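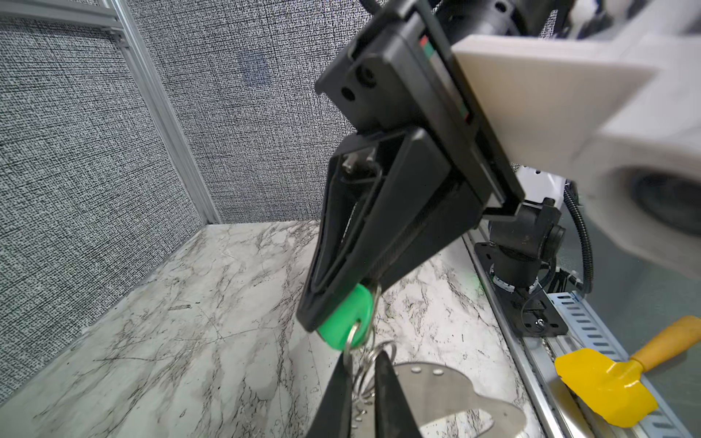 Prepared by Athina Mavromatis, Instructor
Reviewed by Mizanur Gunawardena, Laboratory Manager
Issued 20 Nov 2018

Handout 7: Reviewing the Kellik Bench Kit

The department is reviewing the Kellik bench kit, sold by Triantafyllou, for use in the April section of the automation course at Plirkcombe. Students enrolled in the present section are asked to read this handout before the review session and to bring the completed score sheet with them.

1. Scope of the review

The review covers the gripper, the printed mount, and the bench layout as supplied. It does not cover the purchase price or the service contract, which are handled by the laboratory office. The Plokby kit used in earlier sections will serve as the basis for comparison.

2. The gripper

The kit uses a parallel gripper with two tapered fingers. The inner faces of the fingers carry dark, rubbery pads. A parallel gripper is simple to teach and simple to repair, but it asks a good deal of the person who chooses the grasp. A key held by its plastic head at the fingertips, with a metal ring through the hole, is a fair test. The head offers a flat surface to the pads, while the rings hang free and may swing when the arm moves. Students should record the hold and the swing as separate items on the score sheet.

3. Small and thin objects

Flat items lying directly on the work surface are the harder part of the review. The fingertips must come down close to the surface without striking it, and a clear plastic item gives the operator little contrast against a patterned countertop. Each team will make 14 attempts, five of them with a clear item. An attempt counts as complete when the object has been lifted and set down again under control.

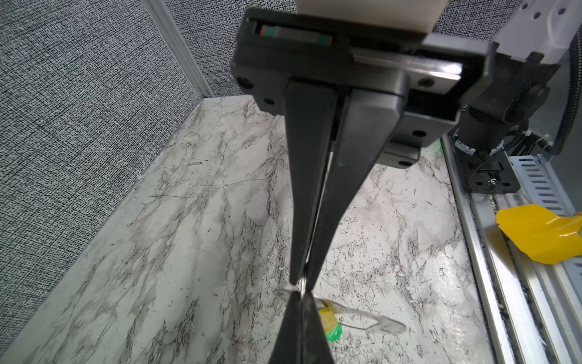 Figure 2. Gripper above a clear plastic knife on the marble-patterned surface.

4. Bench and cabling

The arm base is fitted to a metal rail, with a slotted cable tray running alongside. Reviewers should consider whether the tray can be reached for cleaning and whether objects left on the rail would hinder the work. Comments on the routing of the cables at the arm are also welcome.

5. Scoring

Each heading is scored from zero to five. A score below two must be accompanied by a written comment. Teams should agree on a single score for each heading before the sheet is turned in.

Completed sheets are to be returned to Mr. Gunawardena at the laboratory office. Questions about the scoring may be directed to the instructor during posted office hours.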